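Clurholm Hall – Floor and Furniture Check, November 2018
Checked by: Valdemar Hjaltadóttir

1. Entry mat lies flat
OK. It has been taped down again. The tape now has its own tape.

2. Walkways at least a metre wide
OK, once the stacking chairs were moved out of the walkway they had been moved into during the October check.

3. Fire door opens fully
OK. Squeaks like a gull. Oil requested.

4. Extension cords
FAIL. One cord running under the rug by the stage. Removed. The rug looks lonely but will cope.

5. Chairs – legs, feet, screws
17 chairs set aside with missing rubber feet. Please stop colouring in the fault tags.

6. Floor surface – chips, lifting, slippery patches
OK. The Prerkus polish is not to be used again, by anyone, however nice it smells.

7. Tables – edges and corners
Wooden table: run a hand along the edge and the underside before signing. Rounded edges are kinder to hips than square ones, as my left hip will confirm.

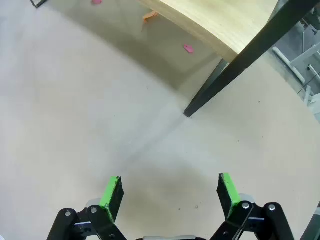

Splinters: none found. Wobble: slight, cured by turning the foot a little. Folded raffle tickets are not an approved levelling device.

8. Floor under tables
Get down and look. Standing at the door and squinting does not count as an inspection, whatever the last sheet says.

9. First aid kit
FAIL. 4 bandages short, one lolly wrapper over. Reorder sent.

Next check: after the chairs are back from repair.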